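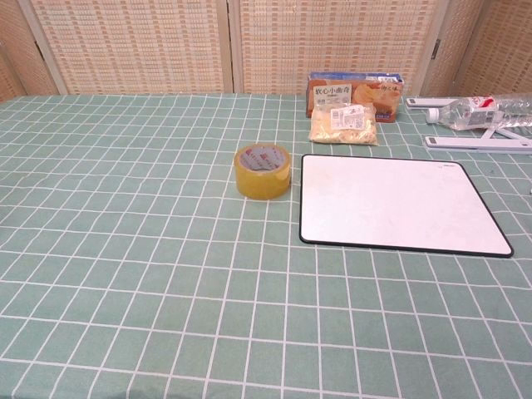

Issue 191, p. 3

Reading time: 5 minutes

The Kurkier folding divider, after a whole winter of living with it

I work from my dining table. So does my sister-in-law, Intan Mangundap, two days out of five, and on those days we are both on the phone and the room feels like a bus station. Back in January I finally gave in and bought a room divider, the woven kind that folds up like a paper fan, and I have had enough emails asking about it that it gets its own review this month (the tablecloth gets a few lines too, because half of those emails were really about the tablecloth).

So, the divider. It's the Kurkier in the mixed natural weave, so beige and cream and a light tan, all worked into little rectangular blocks. I was worried it would look like a hotel lobby in 1994. It doesn't! It's softer than that, and the lighter wood strips between the panels keep it from turning into one big oatmeal wall. It cost me 268 dollars, which hurt, and then it went on sale about a week later, which hurt more.

Putting it up took no time at all because there's nothing to put up. It comes already hinged. You cut the straps, stand it on end and walk it open, and I'd get a second person for that part, because a half-open divider has opinions about which way it wants to go. The hinges are small dark metal ones, and mine were stiff for the first few weeks. I put a drop of sewing machine oil on each and they've been fine.

Now, does it block sound? No. Not even a little. I can hear every word of Intan's calls and I now know far more than I want to about commercial flooring. What it does is stop me from looking at her while she talks, and that turned out to be most of my problem. I get a lot more done with a woven wall behind the table than I did with a view of the hallway and everybody walking through it.

It needs to stand in a zigzag. If you pull it out nearly flat to cover more ground it gets wobbly, and my cat found that out before I did. Keep the end panels angled in toward you and it's solid enough to bump with a chair. Just know that you lose a good bit of width that way, so measure for the zigzag and ignore the number on the box.

Dust is the real downside. Every one of those little blocks has an edge, and every edge holds on to fluff. The soft brush on the vacuum gets most of it and an old paintbrush gets the rest. I do it once a month and grumble the entire time. If you have allergies I'd look at a plain fabric one. Reseck makes a nice linen version, and my neighbor loves hers, though I thought the feet looked flimsy when I tried it in the store.

OK, the tablecloth. It's the pale sage one with the thin white grid, from Ginting, and I love it more than is reasonable. It lies nice and flat, I get a ripple or two toward the side where I sit and that's it. The grid is handy in a way I didn't plan on. I wrap a lot of parcels at this table and I line the paper up with the white lines and my cuts have gotten so much straighter! I've washed it cold and hung it up to dry, and the color has held. I did once press packing tape right onto it by accident and it peeled off without leaving anything behind, so that's a point in its favor, but please don't go testing yours.

The green next to the tan weave is a lucky match, I bought them months apart. A white cloth in front of that divider looked cold to me and a brown one looked like a tent.

One more thing about the table, since it's my packing station as well as my desk. Whatever you leave out on it stands out more with a plain background behind it. Tape, my whiteboard, a box of snacks, all of it suddenly looks like it's on display. Some evenings I find that charming and some evenings I sweep the lot into a drawer. I wipe the whiteboard with a dry sock and it always stays a bit smudgy, so if you have a trick for that, write in.

I also looked at the Prisard divider before buying. Heavier, darker, painted frame, very handsome, and I couldn't lift it by myself. If yours is going to stay in one spot forever, it might suit you better. Mine gets folded and shoved behind the couch whenever we have people over for dinner, so weight mattered a lot.

Would I buy the Kurkier again? Yes, on sale. Four stars from me, with the missing one going to the dust. The Ginting cloth gets all five and I'm thinking about a second one for the kitchen.

Join 2,723 readers and get the next issue in your inbox. Unsubscribe anytime.

We use cookies to remember your preferences. Accept / Manage settings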